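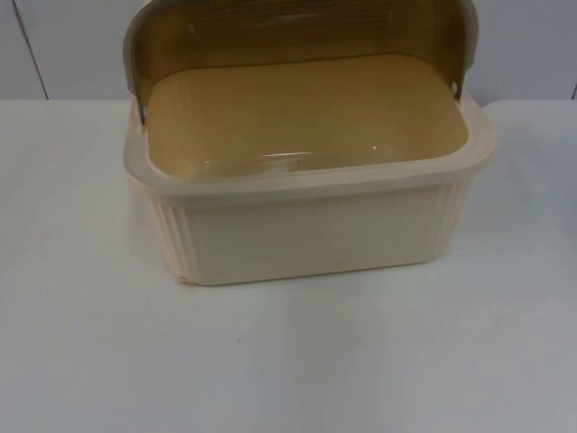 What is a batting average?

Ever heard a baseball announcer say a player is "hitting .300" and wondered what on earth that means? It's a secret code, and you can crack it!

Count a player's hits, then divide by their at-bats. Say Ho-yin Ko gets 3 hits in 10 at-bats. That's .300 - a super score! 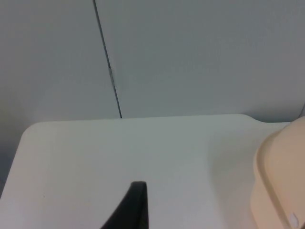

Do walks count?

Nope! A walk gets you to first base, but it isn't an at-bat, so your average stays the same. 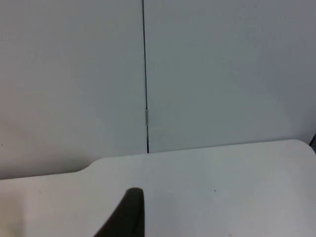 A white tabletop with pale wall panels behind it.

Try it on Monday with your favourite player's numbers!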